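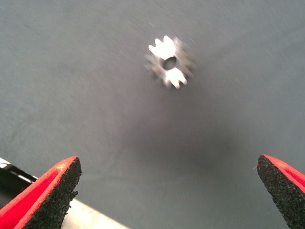

Engranaje recto de metal sobre una superficie gris mate.

El engranaje recto es una de las piezas más antiguas de la mecánica y también una de las menos comentadas. Sus dientes, paralelos al eje, transmiten el giro sin empuje lateral, con un rendimiento que explica su permanencia en relojes, básculas y máquinas de coser. En el taller Favwood, dedicado a la restauración de mecanismos pequeños, el archivo de ruedas dentadas reúne casi 300 modelos, clasificados por módulo y diámetro del agujero central.

La responsable del archivo, Ewurabena Mahama, sostiene que la medición precede a cualquier otra tarea. «Dos ruedas pueden parecer iguales y no engranar jamás», señala. El módulo, cociente entre el diámetro primitivo y el número de dientes, debe coincidir en ambas piezas; de lo contrario, el flanco se desgasta en pocas semanas de servicio.

La institución admite encargos de particulares desde marzo. Cada rueda se limpia, se mide y se compara con los planos disponibles. Cuando no existe repuesto, el tornero Kobina Dramani talla una nueva, labor que ocupa unas jornadas y exige verificar el juego entre dientes antes de la entrega. Una rueda de 40 dientes acoplada a un piñón de 20 reduce la velocidad a la mitad, y cualquier error de paso se percibe como ruido.

El taller conserva asimismo las piezas gastadas que sus propietarios no reclaman. Se guardan en cajones forrados de fieltro, con una etiqueta que indica el mecanismo de origen, y pueden consultarse por las mañanas previa solicitud.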